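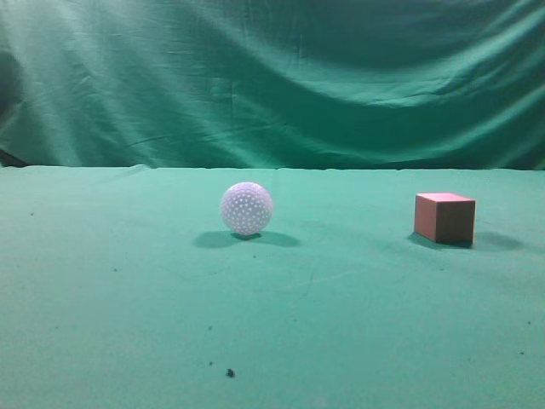 The Hiltovik kit arrives in two boxes, and the heavy one should be opened first. It contains the arm, which the company calls Nina, together with the clamp, the power supply and a printed guide of 14 pages. The second box has the camera mast, the cables and a bag of small things to pick up. I had the kit for most of November in a rented workshop in Rusuvari, and in the first week I did almost nothing except the task that the guide calls "two bodies." On green felt you put one round thing and one square thing, with a good distance between them, and you ask Nina to bring them together. A white ball full of small holes and a pink cube look like a task for a child of two years. I thought I would be finished with it before lunch.

I was finished with it on Sunday evening. I do not say this as a complaint, and I will try to explain why I came to like this slow machine.

First, the price. The full kit costs 1,719 euros, and the software, Havow, is included for the first year. After that you pay 390 euros each year if you want to keep the training service. Without it the arm still moves and still repeats everything it has learned, but you cannot teach it new tasks through the company's servers. For a school or a small workshop this second number is the one to think about. The salesperson I wrote to was open about it, but on the website it stands quite low on the page, and I think it should be higher.

Putting the kit together took me one morning. The clamp is excellent. It holds a table edge of any usual thickness, and it does not leave marks. The mast is less good. It has a screw at the base that turns loose when the arm makes quick movements, and then the camera looks at a slightly different place than before, and Havow becomes confused in a polite way. It keeps reporting that everything is in order, and it closes the fingers a little beside the object. I lost an afternoon to this before I put a drop of thread glue on the screw. The guide does not mention it.

Teaching is done by hand. You press the button on the wrist, the motors become soft, and you lead the arm through the movement as you would lead an old relative across a street. Havow records the path and what the camera sees. After some repetitions you let Nina try alone. The cube was learned quickly. The fingers are flat, the sides of a cube are flat, and if the cube is turned a little the software asks for more demonstrations with the cube turned a little. This is all very reasonable.

The ball was another matter. When one finger touches before the other, a light ball rolls, and then the arm closes on the place where it was. Felt helps, and Hiltovik is right to recommend it, because on the bare table my ball went to the floor again and again. But felt also makes folds. A crease in the cloth is enough to stop a ball or to send it in a new direction, and I found myself ironing my table cover at nine in the evening. My mother would be proud of me.

I wrote about the ball to Vesela Petkov, who is responsible for the teaching materials at Hiltovik. She called me the next day.

"You are going down too fast," she said. "Everybody goes down too fast, because with your own hand you can do it. Your hand corrects. Nina will copy your speed, but she cannot copy your correction."

She told me to stop for one full breath when the fingers are open above the ball, and then to go down as if I did not really want it. I did this, and I deleted all my old recordings. The new ones were boring to make. With them the arm began to take the ball in a calm way, and it put it beside the cube, and I must admit that I called my neighbor from the next workshop to come and look. He is a bookbinder. He watched it several times and asked if it could also hold a brush.

It can hold a brush, but I would not give it glue yet.

I also asked Petkov why the guide begins with such simple objects. Many of the people who buy the kit want to sort screws or to load a small laser cutter, and they are impatient with balls and cubes. She answered that the company tried to begin with screws in an early version. "People could not see what was wrong," she said. "With a screw, it fails and you don't know if it was the light, the grip or the recording. A ball shows you your mistake from far away."

The light deserves its own paragraph. Havow is sensitive to shadows, more than I expected at this price. When I had one lamp on the left and one near the window, each object had a soft double shadow, and the software could live with that. When I walked between the lamp and the table, it could not. The arm stopped and waited until I went away. You should decide where you will stand, and then stand there. A plain cloth behind the table is also worth the trouble. Mine had folds from one side to the other, and Havow did not mind them, but before I hung it the camera saw my shelves and sometimes became interested in a coffee tin.

As for the noise, it is low. The arm makes a thin sound when it turns at the shoulder, and the fan in the power supply is louder than the arm. I could listen to the radio next to it. The fingers have rubber tips that collect lint from the felt, and they lose their grip when they are dirty. A damp cloth is sufficient. Spare tips are sold in pairs, and I would order one pair together with the kit, as delivery to Rusuvari was slow for me.

There are things I did not like. The app sends a message each time a recording is saved, and I could not find how to turn this off. The English in the guide is correct, but the drawings are too small, and on the page about the wrist cable the arrow points to the wrong plug. The arm has no cover for the time when it is not used, so mine slept under a pillowcase.

A person who needs work done by next month should look at something bigger and more expensive. For a teacher with a group of patient students, or for someone who wants to understand how such a machine learns, I recommend Nina, with thread glue on the mast and the yearly fee already in the budget. My loan ended last week. The felt was mine, and it is still on the table.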